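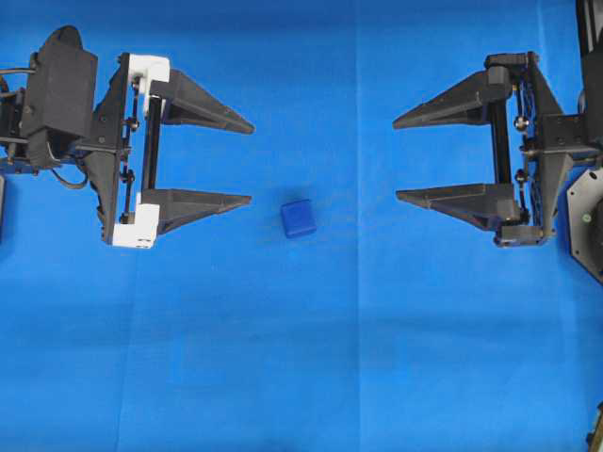 *A dark blue cube on a bright blue cloth.*

# Put a number on it

I recently bought the wrong blue for the second time in a year. The first time it was paint and the second time it was curtain lining. Both times I had read the name of the color, looked at it on a screen, and paid. Both times I was told that the product matched its description, and I suppose it did. The description was "Harbor Evening."

My view is that companies selling paint, cloth, thread and tile should be made to print a plain number next to every color they sell, that the number should come from a shared system, and that the name should be treated as decoration. Some sellers already do this. Most of the ones I buy from don't.

Take Odska, where I bought the lining. The spring catalog has a Harbor Evening, a Harbor Morning and a Kado. The last one is a strong mid blue as far as I can tell. I asked the shop what the word meant and was told it was a color. There is a product code, 2209, but the code belongs to the roll and covers the weight and weave as well. The same blue on a heavier cloth has a different code. If you want the two to match, you are back to the name, and the name is not used the same way across the two ranges.

Jidemitz, the paint company, does it the other way. It has a number for each color, but it is a Jidemitz number. Color 690 is a gray blue there and means nothing at any other counter in town. When a line is dropped, the number goes with it. I have half a wall in 690 and a hallway I can't finish.

Mỹ Hồ has run an upholstery shop on our street for longer than I have lived here, and she disagrees with me. She says a number gives people false confidence. Cloth takes dye differently from one batch to the next, and a reading taken on flat cotton tells you little about velvet. She keeps a box of cut samples and makes customers take them home for a night. I think she is right about the samples. I also think most people don't live on a street with Mỹ Hồ on it. They order late in the evening from a page with twelve small squares on it, and the squares are all they get.

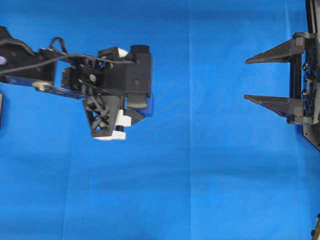 *Bright blue fabric, lighter toward the center and right, with a pale crease from top to bottom.*

Anyone who has hung a curtain knows that one piece of cloth can show several blues at once. A fold darkens it. A window bleaches one side. That is the strongest argument against me, and I have heard it from three people now. If the thing itself won't hold still, why insist on a number?

My answer is that the number doesn't describe what you will see at four in the afternoon. It describes what was put into the cloth or the can. Flour is sold by weight even though bread comes out differently in every kitchen. I would like to know that the lining and the curtain started from the same place, and then I can blame the window for the rest.

The second argument is cost. Lâm Đinh, who used to buy stock for a small yarn company, told me that measuring a full range is not a one-day job. Theirs had 1000 shades at its largest, counting the discontinued ones they still had in boxes. Each new dye lot would need checking, and somebody would have to decide how far off was too far. She thought small dyers would give up and sell everything as "assorted." I take this seriously. A rule could leave out the smallest sellers, or let them print a range in place of a single value. It should not leave out a company with 3000 items on its site and a person employed to think of names.

The third argument is that names are pleasant. I don't dispute it. My aunt painted her kitchen in something called Buttered Toast and mentioned it to everyone who came in. Keep the names. Print them as large as you like. I am asking for one more line of small type under them.

What bothers me more is the way names are used to sell the same thing twice. Last December I put two Odska samples side by side, one from the old catalog and one from the new. The old one was Deep Water. The new one was Harbor Evening, and it cost more. I couldn't tell them apart in daylight or under the kitchen lamp, and neither could Ánh Hà, who sews for a living. Perhaps an instrument could. With a number on each card we would not have had to stand there guessing.

I wrote to both companies. Jidemitz replied that its numbers were already clear. Odska sent me a discount code, which I used on another sample of Kado. The hallway is still half done, and I have started asking neighbors whether anyone has a can of 690 left in the garage.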